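Ah-rin Pyo is the co-founder and chief executive of Murmont, a company that makes control software for pumping stations and small water networks. Before that she worked as a field engineer and later as head of product at Filetti, where she was responsible for the first remote valve controllers. She holds a degree in electrical engineering and is named as inventor on 2 patents. We spoke with her in September, at eight in the morning, which she says is the only hour when her phone is quiet.

Pyo did not plan to start a company. At Filetti she spent most of her time visiting stations where the equipment was older than she was. "I would drive three hours to press one button," she says. "The operator could have pressed it, but he was afraid of it, and I understood him. The manual was written for the person who designed the button."

She wrote the first version of the Murmont software in the evenings, for one station only. It read the pressure, the tank level and the power use of the pumps, and it sent a message when one of these values moved in an unusual way. The town of Drarkovine became the first paying customer. At that time the town had 32 pumps under the care of a very small team, and the night shift was done by telephone.

"They did not ask me for artificial intelligence," Pyo remembers. "They asked if they can sleep. I think this is a good specification."

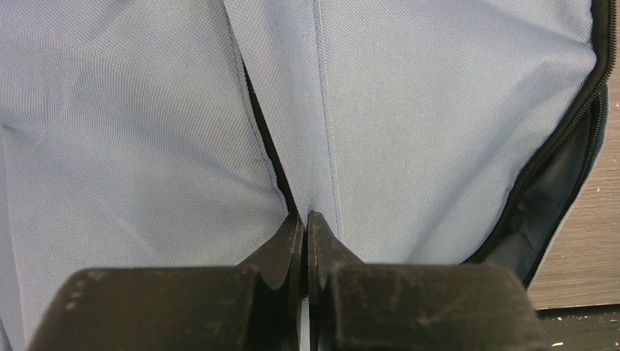
The early period was difficult also for reasons that had little to do with technology. Public customers buy slowly, and a young company must pay salaries every month. Murmont came close to closing in its second winter, when a large tender was postponed. The investment firm Van der Merwe came in after that, with a smaller amount than the founders had asked for. Pyo now considers this was lucky. "With more money we would hire salespeople," she says. "With less money we had to go and repair what was already installed."

Today the software runs in 73 stations. The customers are mostly towns, together with a few farm cooperatives that share irrigation lines. The company still sends an engineer to each new site before the contract is signed, and Pyo goes herself when she can. She looks first at the notes that operators have taped inside the cabinet door. In her experience, these notes tell more than the drawings do.

I asked her about security, a subject that many suppliers prefer to discuss in general terms. Her answer was rather direct. Every Murmont station can be disconnected from the network and will continue to work with its local settings. "If the connection is lost, the water must still come," she says. "Some customers want everything in the cloud and I have to say no. We lost orders because of it -- one of them was quite painful."

About her way of managing she is more careful. She does not like long meetings, and new developers spend their first 2 weeks with the support team, answering calls from operators. One developer resigned during this period. Several others asked to stay longer.

The next product will be a leak detection module, which is now being tested in Drarkovine. It compares the night flow between districts and proposes where a crew should begin to listen. Pyo does not want to promise a release date. "The pipes are underground and they are not in a hurry," she says. "I will tell you when the crew trusts it."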